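Moving my blog to a new theme

In August I finally changed the theme of this blog. The old one had a menu with 12 items, and on a phone it covered half of the page. My friend Hyun-seo Choo told me this two years ago, but I was too lazy to fix it.

The new theme is called Kellberg. I made the text bigger and removed the sidebar. All 582 posts moved without a problem, only the dates were in the wrong order for one evening.
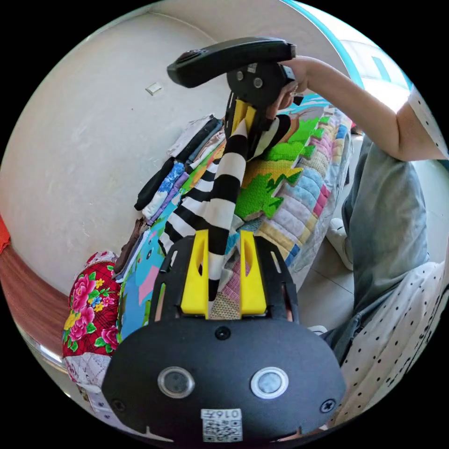
What is still broken

The search box does not find words with a hyphen. Also the contact form sends me every message two times. I wrote to the support of Plornex, my host, and I am waiting for their answer. If you see a strange link, please leave me a comment.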